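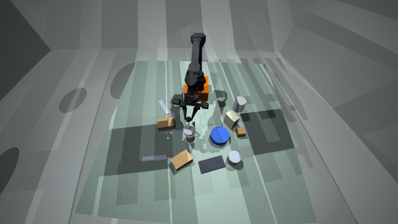 2022-03-29

By the Workplace and Health desk

Staff at the Nuttall office of Cloltex will be able to take a longer break in the middle of the afternoon from next week, after the textile company agreed to a trial that moves one of the two short daily breaks and makes it 25 minutes long.

Until now the office had a short break at ten in the morning and another one at four in the afternoon. Many employees told the company that the second break came too late. By four o'clock they had already gone to the kitchen several times for coffee or something sweet, and the working day was almost finished. Under the new plan the afternoon break begins at half past two, and people are encouraged to leave their desks for all of it.

The idea started with a staff survey which was done in November. It had 9 questions about sleep, meals, screen time and tiredness at work. The answers were collected without names. The company has not published the full results, but a short summary was sent to all employees by email. According to this summary, the most common complaint was a heavy feeling after lunch, followed by sore eyes and a stiff neck. Noise in the open office was in fourth place.

Ustinetti, the small wellness firm that prepared the survey, also made the programme for the trial. It is quite modest. There is no gym equipment and no class that anybody must join. Employees may walk outside, sit in the quiet room on the second floor or take part in a stretching session of eight minutes, which is held beside the stairs. The firm has also asked the company to put a fruit bowl and a water jug in each kitchen, next to the coffee machine. The coffee itself stays free, as before.

Some employees wished to have a place to lie down. This was discussed but not accepted for the moment. The quiet room has four armchairs and a lamp with warm light, and phones should be turned off there. The company said in its email that it would look again at the question of a couch when the trial is over.

Lunch is also changed a little. The canteen, which is operated by the caterer Zavberg, will offer a smaller plate beside the normal one, at a lower price. The smaller plate comes with beans, lentils or eggs and a larger portion of vegetables. The caterer says that it had already served such a plate in other workplaces, and that people who have meetings at one o'clock often choose it. The Friday fish and chips will remain on the menu, something that several workers had asked about with concern.

The trial lasts 8 weeks. During this period the total working hours stay the same, so the extra minutes have to be found somewhere. Employees can start a little earlier, finish a little later or shorten their lunch. This part of the plan was received with less enthusiasm. Parents who collect children from school said they cannot easily move the end of their day, and the company has promised to find an arrangement with each of them separately. Those who work on the phones with customers will take the break in two groups, so that the lines are always open.

Workers in the warehouse are not included. Their breaks are fixed in a different agreement, and they are longer already. The warehouse staff have however been invited to use the fruit bowls and the smaller plate, and the stretching session is open to them if their shift allows it.

The same questions will be sent to the office staff again at the end of the trial, together with a page for free comments. The company wants to compare the two sets of answers before it decides if the new hours become permanent. It has also said that it will not record who takes the break and who stays at the desk.

Employees who wish to change their starting time must tell their team leader by Friday. The timetable for the stretching sessions is on the notice board in the second floor kitchen.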